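4.2 Transparent Objects

The demonstrations for the Provcombe set were collected with the hand-held gripper of Section 3, 300 in total, and 12 of them were kept for validation. The depth estimate is weakest on tinted plastic, where the table is visible through the walls. We therefore train the policy on color images only. Figure 4 shows a view from the gripper camera, with both fingers open and the compartment box on the white tabletop. 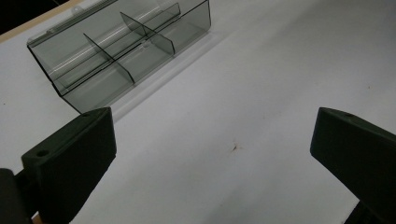

Figure 4. Gripper view of the smoky gray divided box.

4.3 Training Details

All policies use the same image encoder.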